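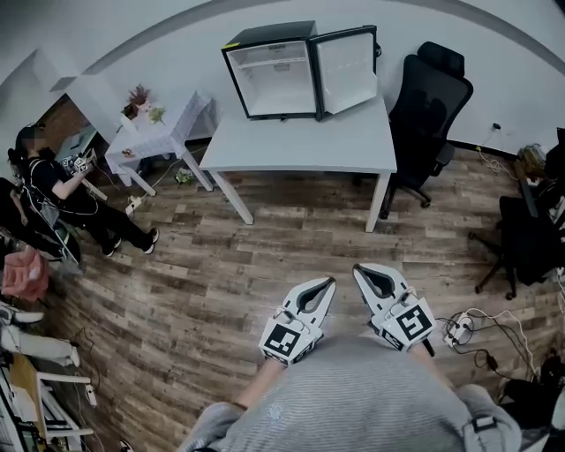
Aufbau Aufgabe 3: Minikühlschrank mit offener Tür, davor die beiden Handgreifer mit Markern.

Start Projekte Notizen Archiv Über

Pletirix, Zwischenstand: Kühlschranktür, Zeitversatz, Ausschuss

2024-12-12
Lesezeit: 7 Minuten

Seit September läuft in unserer Projektgruppe an der Hochschule in Storitz das Semesterprojekt Pletirix. Ziel ist eine Steuerung, die einen zweiarmigen Aufbau einfache Haushaltsaufgaben ausführen lässt, gelernt aus Vorführungen von Hand. Den zweiarmigen Aufbau bekommen wir erst im zweiten Semester. Bis dahin sammeln wir Daten mit Handgreifern, und davon handelt dieser Eintrag. Den mechanischen Teil hatte ich im letzten Beitrag, er wird hier nicht wiederholt.

Stand der Aufnahmen

Für Aufgabe 3 (Kühlschrank öffnen, Gegenstand einstellen, schließen) liegen 245 Durchläufe vor. 29 davon sind verworfen, die Gründe stehen weiter unten. Aufgabe 1 und 2 waren reine Tischaufgaben und sind abgeschlossen. Aufgabe 3 ist die erste mit einem Gelenk in der Szene und damit die erste, bei der die Bahn des Greifers durch das Objekt vorgegeben wird. Wer beim Greifen eines Bechers zwei Zentimeter zu weit links ansetzt, bekommt trotzdem den Becher. Eine Tür verzeiht das am Anfang auch, am Ende des Schwenkbereichs dann nicht mehr.

Die Tür schlägt nach rechts auf. Damit liegt nahe, dass der rechte Greifer öffnet und der linke einstellt. Wir haben das zuerst freigestellt und nach den ersten Durchläufen vereinheitlicht. Grund: Zwei von uns haben mit links geöffnet und über Kreuz eingestellt, was von Hand bequem geht und am späteren Aufbau eine Kollision der Unterarme wäre. Die betroffenen Durchläufe sind noch im Datensatz, aber mit einem eigenen Etikett versehen und vom Training ausgenommen.

Der Kühlschrank steht auf dem Tisch, weil die Arbeitshöhe der geplanten Arme dort liegt. Auf dem Boden wäre die Aufgabe realistischer, mit unserer Kinematik aber nicht erreichbar. Der Einbau beschränkt sich auf einen einzelnen Rostboden in der Mitte. Das vereinfacht die Zielposition auf zwei Fälle, oben und unten, und wir nehmen beide auf. Angeschlossen wird das Gerät für die Aufnahmen nicht. Der Kompressor hat in einem frühen Test den Tisch in Schwingung versetzt, und in den Beschleunigungsdaten war das deutlicher zu sehen als auf dem Video.

Marker

Jeder Greifer trägt vorne einen quadratischen Schwarz-Weiß-Marker. Über ihn wird die Lage des Greifers gegenüber der Kopfkamera bestimmt. Bei guter Sicht ist das Verfahren ausreichend. Probleme gibt es in drei Situationen.

Erstens bei flachem Blickwinkel. Dreht man das Handgelenk so, dass der Marker fast von der Kante gesehen wird, springt die geschätzte Orientierung zwischen zwei Lösungen. Das ist bekannt und in der Literatur ausführlich beschrieben, es hat uns trotzdem zwei Nachmittage gekostet. Wir filtern jetzt über die Kontinuität zum vorherigen Einzelbild und verwerfen Sprünge oberhalb einer Schwelle von 18 Grad. Der Wert ist aus den eigenen Daten abgelesen und hat keine weitere Begründung.

Zweitens bei Verdeckung. Greift man hinter die Türkante, verschwindet der rechte Marker ganz. Für diese Strecke bleibt nur die Integration der Inertialdaten, und die driftet. Eine Verdeckung von einer halben Sekunde ist unkritisch, bei zwei Sekunden stimmt die Position hinterher sichtbar nicht mehr mit der wiedergefundenen Markerlage überein. Wir glätten den Übergang rückwärts, was für die Auswertung in Ordnung ist und im Echtzeitbetrieb nicht ginge.

Drittens durch Reflexe. Der erste Satz Marker war auf Glanzpapier gedruckt. Der zweite kommt von Sadowski, der Druckerei am Bahnhof, ist matt auf festem Träger und macht das Problem erledigt. Mehrkosten: der Preis eines Mensaessens.

Nicht gelöst ist die Frage, ob der Marker vorne die richtige Stelle ist. Auf dem Handrücken wäre er seltener verdeckt, dafür läge zwischen Marker und Backenspitze ein längerer Hebel, und jeder Winkelfehler würde entsprechend größer. Eine Variante mit zwei Markern ist gezeichnet und noch nicht gedruckt.

Zeitversatz

Kopfkamera und Greifer schreiben auf getrennte Geräte. Synchronisiert wird zu Beginn jeder Sitzung, indem beide Greifer dreimal vor der Kamera geschlossen werden. Das Schließen ist im Bild und im Signal des Öffnungsgebers zu erkennen, die Verschiebung ergibt sich aus der Kreuzkorrelation. Für kurze Sitzungen genügt das.

In längeren Sitzungen laufen die Uhren auseinander. Aufgefallen ist es, als in der Wiedergabe der Greifer schloss, bevor er den Türrand erreicht hatte. Die längste Aufnahme ohne neue Synchronisation umfasste 1.728 Sekunden, und am Ende lag der Fehler bei mehreren Einzelbildern. Seitdem wird am Anfang und am Ende synchronisiert und dazwischen linear interpoliert. Ob die Drift tatsächlich linear ist, haben wir nicht geprüft. Mit den beiden Stützstellen allein lässt sich das auch nicht prüfen, wofür eine dritte in der Mitte nötig wäre. Steht auf der Liste.

Eine gemeinsame Zeitbasis per Kabel wäre die saubere Lösung. Kabel haben wir im Raum allerdings bereits mehr, als gut ist. Neben Stromversorgung und Datenleitungen noch eine Triggerleitung zum Kopf zu führen, wurde einmal versucht und wieder abgebaut.

Verworfene Durchläufe

Die 29 verworfenen Durchläufe verteilen sich auf folgende Ursachen, der Häufigkeit nach:

- Marker beim Öffnen zu lange verdeckt
- Speicherkarte voll, Aufnahme ohne Meldung beendet
- Gegenstand beim Einstellen umgefallen und mit der freien Hand aufgerichtet
- Kühlschrank beim Öffnen auf der Tischplatte verrutscht
- Öffnungsgeber links liefert konstanten Wert

Der dritte Punkt war in der Gruppe umstritten. Korrekturen sind wertvolle Daten, solange sie mit dem Greifer geschehen. Eine nackte Hand im Bild ist dagegen eine Aktion, die der Aufbau nicht hat. Wir haben uns darauf verständigt, dass umgefallene Gegenstände entweder mit dem Greifer aufgerichtet werden oder der Durchlauf abgebrochen wird. Umgefallen ist fast immer dieselbe schmale Flasche.

Der vierte Punkt ist Mechanik. Der Minikühlschrank ist leicht, die Türdichtung hält gut, und wer am Rand zieht, zieht das Gerät mit. Rutschmatten unter den Füßen haben den Effekt verkleinert. Ganz beseitigen wollen wir ihn nicht, da das später am Aufbau vermutlich genauso auftreten wird und die Vorführungen dann zeigen sollten, wie man mit der zweiten Hand gegenhält. Bisher machen das nicht alle. Im Protokoll steht jetzt ein Feld dafür.

Der fünfte Punkt war ein gebrochener Lötpunkt am Stecker. Die Greifer basieren auf dem Bausatz von Butetti, und dessen Zugentlastung ist für einen Tischaufbau ausgelegt. Bei uns hängt die Leitung frei am Arm. Eine Schlaufe um den Unterarm nimmt die Last jetzt vom Stecker.

Ablauf einer Sitzung

Wir arbeiten zu zweit pro Sitzung. Eine Person führt vor, die andere sitzt daneben, prüft den zweiten Gerätesatz und übernimmt nach einer festen Zahl von Durchläufen. Nach dem Wechsel wird neu synchronisiert. Die Öffnungsweite der Backen wird vor jeder Sitzung an zwei Anschlägen kalibriert, ganz offen und ganz geschlossen. Bei den Polstern auf den Innenseiten ist darauf zu achten, dass »ganz geschlossen« immer mit gleicher Kraft gedrückt wird, sonst verschiebt sich der Nullpunkt. Eine Wäscheklammer als definierte Last hat sich bewährt und liegt in der Kiste bei den Ersatzmarkern.

Der Umgebung haben wir anfangs zu wenig Beachtung geschenkt. In den ersten Sitzungen sah der Raum jedes Mal gleich aus: gleicher Tisch, gleicher Beistelltisch, gleiche Bürostühle an gleicher Stelle. Ein testweise trainiertes Modell hat auf diesen Daten eine sehr ordentliche Vorhersage geliefert, bis jemand einen Stuhl verschoben hatte. Danach lag die vorhergesagte Türkante daneben. Seither wird vor jeder Sitzung etwas umgestellt und der Kühlschrank auf der Platte leicht gedreht. Ein Würfel entscheidet über die Richtung, damit nicht wieder eine Gewohnheit entsteht.

Offen

Für den Rest des Semesters stehen noch an:

- dritte Synchronisationsmarke, Prüfung der Drift
- Greifer mit zwei Markern drucken und gegen die jetzige Version messen
- Wiedergabe der Bahnen in der Simulation, zunächst nur die Türbewegung
- einheitliche Benennung der Dateien, die alte war eine schlechte Idee

Zur Simulation: Das Türgelenk ist dort bisher reibungsfrei modelliert, und die Dichtung fehlt ganz. Die Kraftspitze beim Aufziehen kommt also nicht vor. Wir haben sie mit einer Federwaage gemessen, die Werte streuen je nach Ansatzpunkt am Türrand stark. Wer ein brauchbares Modell für Magnetdichtungen kennt, das ohne Finite Elemente auskommt, kann mir gern schreiben. Das Auswerteskript für die Zeitverschiebung gebe ich auf Anfrage weiter, es ist kurz und schlecht kommentiert.

Kontakt | Impressum | © 2024 Pletirix-Notizen, Storitz | Nach oben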